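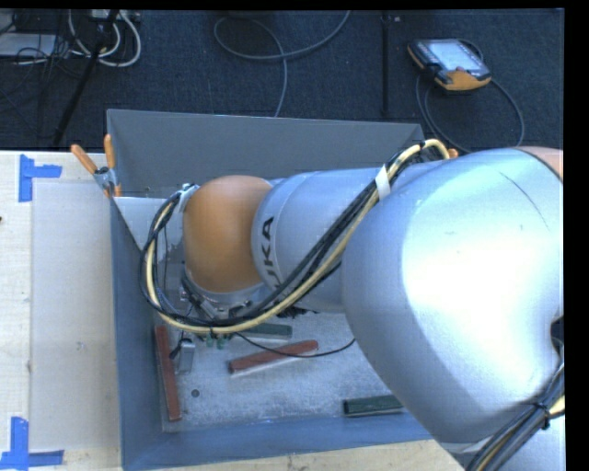
Reading time: 2 minutes

Week 9 – Collecting examples

Hi all, Inger Þorgeirsson again. Last week we talked about what a learning system does with its examples, so now we get to the slow part, which is making them (I love this part, I really do!).

Our task is the block bin. The KUKA arm reaches in, the gripper closes on a piece, and we record the whole attempt from start to finish. One attempt is one episode. We have 444 episodes so far and I'd like 920 by February, so please sign up for a slot!

Before you record anything, check the bin against the blue tape corners on the table and make sure the clamp is tight. If the bin slides even a little, write it in the log and start a new batch. Don't just nudge it back and carry on – I did that in my first year and spent a week wondering why my results had gone strange.

Then mix up the pieces.

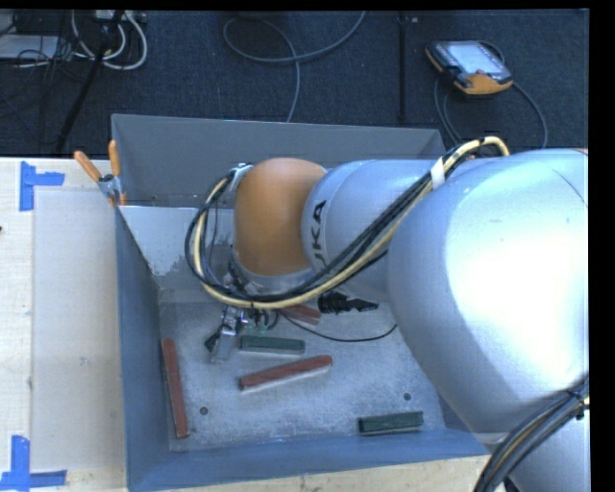 I mean really mix them. People get tidy after a while and start laying the blocks out in the same nice pattern, and then the system learns your pattern. Turn some, push some up against a wall, let a couple sit close together. Red-brown and green should both end up in awkward places.

Keep the misses too! A dropped block gets the label "miss" and goes in the same folder as everything else. Sessions can run up to 20 episodes, then swap with your partner.

For 16th November: read the Snorradóttir chapter on labeling, and bring one episode you weren't sure how to label. We'll argue over them together.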